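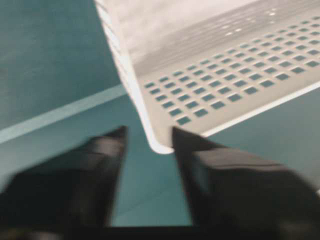 Dedos en punta junto a la cesta blanca perforada, vistos desde la cámara de muñeca.

Informe de avance – comparación de pinzas y cámaras para manipulación de cestas
Proyecto Prakitz, segundo periodo
A la atención de Kerstin Reinholz, programa de ayudas Hollmann
Redacta: Covadonga Cabello

Estado general

Cerramos el periodo con la parte de pinzas casi terminada y la de cámaras a medio camino, y la verdad es que estamos muy contentos. En el informe anterior todavía discutíamos si la cesta perforada era un objeto razonable para comparar dedos. Ahora es el que más nos ha enseñado de todos los que hemos probado: tiene borde, tiene esquinas redondeadas y tiene un fondo lleno de agujeros pequeños, y cada una de esas cosas castiga a un tipo de dedo distinto.

Hemos trabajado con 4 juegos de dedos sobre el mismo brazo y con el mismo controlador, tal como pedía la memoria. Cada juego ha hecho 100 intentos de agarre por el borde, con la cesta vacía y girada a mano antes de cada intento. Timo Dreßler montó los dedos y Arash Tabrizi llevó el registro. Seema Srivastava se ocupó de las cámaras y de todo lo que tiene que ver con la calibración.

Pinzas

Los dedos planos que venían con el brazo nos sirven de referencia. Agarran bien el borde cuando llegan de frente, pero en las esquinas resbalan mucho: de los intentos fallidos con este juego, 37 fueron en una esquina. Los dedos con almohadilla blanda mejoran ahí, aunque la almohadilla se despega con el uso y hubo que volver a pegarla durante la tanda. Timo ha pedido otro adhesivo y repetiremos una parte de los intentos cuando llegue.

El juego en punta de Rallden ha sido la sorpresa agradable del periodo. Entra en huecos donde los otros ni se asoman y permite acercarse al borde desde ángulos bastante incómodos. Pensábamos que las puntas se engancharían continuamente en la rejilla del fondo – pasó alguna vez al principio – y bastó con limitar la profundidad de entrada en el controlador para que dejara de ser un problema. ¡Arash lo celebró como un gol!

El cuarto juego, el curvo de Fenadby, es el que menos nos convence para esta tarea. Sujeta con firmeza, pero necesita tanto espacio para abrirse que empuja la cesta antes de cerrarla. Lo mantenemos en el plan porque creemos que puede ir muy bien con piezas cilíndricas, que tocan en el próximo bloque.

Cámaras

La cámara de muñeca ya es nuestra vista principal durante la aproximación. Ver las dos puntas y el borde a la vez ayuda muchísimo a quien teleopera, sobre todo en los últimos centímetros. La superficie verde azulada también ha sido un acierto de Seema: el plástico blanco se separa muy bien de ella, y el color asoma por los agujeros del fondo, de modo que la rejilla se distingue sin tocar la iluminación.

Quedan dos cosas por resolver. La primera es el desenfoque de movimiento en los dedos, que complica localizar la punta fotograma a fotograma. Seema está probando exposiciones más cortas y, de momento, el precio es una imagen más ruidosa en las zonas blancas. La segunda es que los dedos oscuros y mate dan poco contraste entre sí cuando se acercan. Queremos probar una marca clara cerca de la punta, pequeña, que no estorbe en el agarre.

La cámara fija de techo sigue instalada y graba siempre, pero los operadores apenas la miran en la fase final. Nos parece un dato útil y lo desarrollaremos en el informe de cierre.

Incidencias

Perdimos una mañana por un conector flojo en el cable de la cámara. Se ha cambiado y se ha sujetado al antebrazo con bridas. También hubo que rehacer la calibración tras un golpe contra la mesa durante una prueba de velocidad, sin daños en el brazo. Las tomas anteriores al golpe conservan su calibración original y están en una carpeta aparte.

Gasto

Vamos dentro de lo previsto. La partida de consumibles es la más ajustada, por los adhesivos y por un segundo par de puntas Rallden que compramos como repuesto. Solicitamos pasar a esa partida el remanente de viajes, que no vamos a usar. Si hace falta un escrito aparte, lo enviamos en cuanto nos lo indique.

Próximos pasos

Repetición parcial con las almohadillas blandas y el adhesivo nuevo (Timo).
Exposición corta y marca en las puntas, con las mismas posiciones de cesta (Seema).
Agarre con la cesta cargada, empezando por poco peso (Arash).
Bloque de piezas cilíndricas con los 4 juegos de dedos, a partir de diciembre.

Nos encantaría que viniera a ver una sesión con la cesta cargada. Las primeras horas de la mañana son las mejores, hasta las once el laboratorio está tranquilo y se puede manejar el brazo sin prisas. Los registros completos y las hojas de intentos están en la carpeta compartida del proyecto.

Covadonga Cabello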